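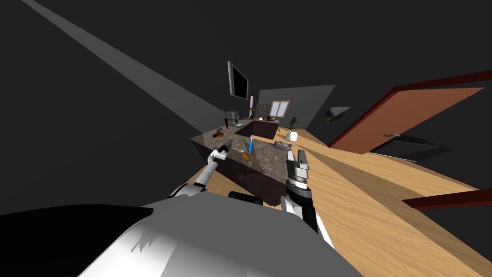
Hilo para quien esté buscando piso. Llevo desde mayo en ello y ya hablo con fluidez el idioma de los anuncios. Lo dejo por escrito antes de que se me olvide o me desahucien. 1/14

2/ «Coqueto». Significa que puedes freír un huevo sin levantarte de la cama. En Hirndale tienen una sección entera de coquetos. Los ordenan por precio, porque por tamaño sería muy triste.

3/ «Luminoso». El anuncio lo redactó alguien a las doce del mediodía, en verano, asomado al balcón del vecino.

4/ «A un paso del centro». El paso lo da el autobús 4, cuando pasa.
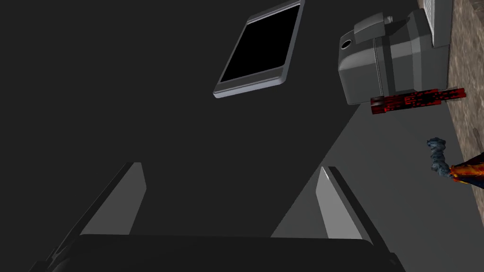 5/ «Cocina americana». Hubo un tabique, alguien lo tiró y ahora el sofá huele a sardinas. Te suben el alquiler por el tabique que ya no está.

6/ «Para entrar a vivir». Frente a la alternativa, supongo, que es para entrar a morir. El que vi con este reclamo tenía la caldera apoyada en el suelo. «Eso se cuelga en una tarde», me dijo el agente, Jericho Catacutan, un hombre de una fe admirable.

7/ Le pregunté que en una tarde de quién. Me dio un bolígrafo de Lilari Inmobiliaria. Escribe bien, todo hay que decirlo.

8/ «Abstenerse curiosos». Este me ofende personalmente. Pedí visita a un ático en la calle Maglaya y la dueña, Honeylyn Bañez, me pidió nómina, contrato, aval y una carta de presentación. Para VERLO. He entrado en bancos con menos papeles.

9/ Mandé la carta. Puse que soy persona tranquila, que no fumo y que me gustan los techos altos. Me contestó que el techo está a dos metros justos en la parte buena — la parte buena es el pasillo.
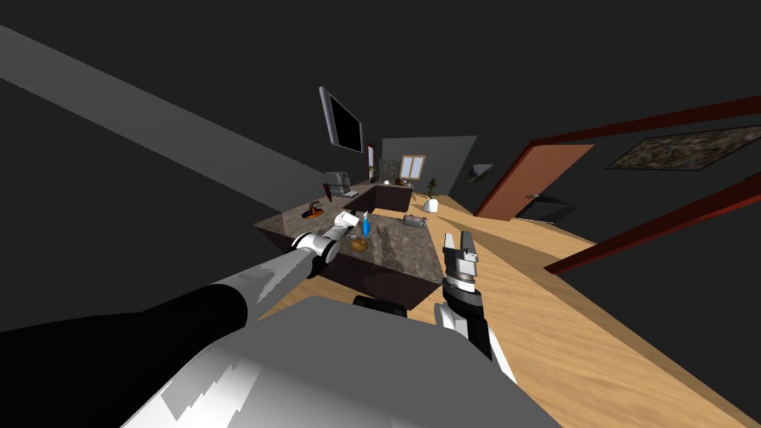 Y aun así fui, claro. Éramos catorce en el rellano, todos con nuestra carpetita, sonriéndonos con odio. El ático se lo quedó una pareja que traía bizcocho. Lo apunto para la próxima.

10/ «Finca con encanto». Sin ascensor. Siempre, sin excepción. El encanto se mide en peldaños.

11/ «Gastos aparte». ¿Aparte de qué? ¿Cuántos? Wilfredo Espiritu, de Bellach, me lo aclaró por correo: «Los habituales». Le pedí el detalle y me respondió que variaba según lo habitual. Seguimos carteándonos, es la relación más estable que tengo ahora mismo.

12/ «Posibilidad de segunda habitación». También hay posibilidad de que yo gane un Goya.
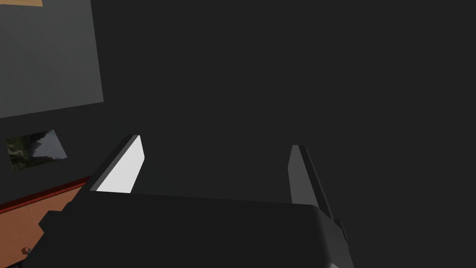 La supuesta habitación era un hueco con una cortina, y dentro vivía la lavadora. Pregunté si cabía una cama. «Depende de la cama», dijo el chico. Me pareció una respuesta honrada y casi firmo.

13/ Mi compañero de trabajo Chaminda Sheikh encontró piso en cuatro días, con terraza y por debajo de lo que pago yo. No le hablo. Cuando se le pase la suerte retomaremos la amistad.

14/ Mañana veo otro: «ideal inversores, mucho potencial». No tengo dinero ni potencial, pero queda al lado del dentista y me viene bien. Si alguien sabe de algo con ventanas, mensajes abiertos. Llevo bizcocho.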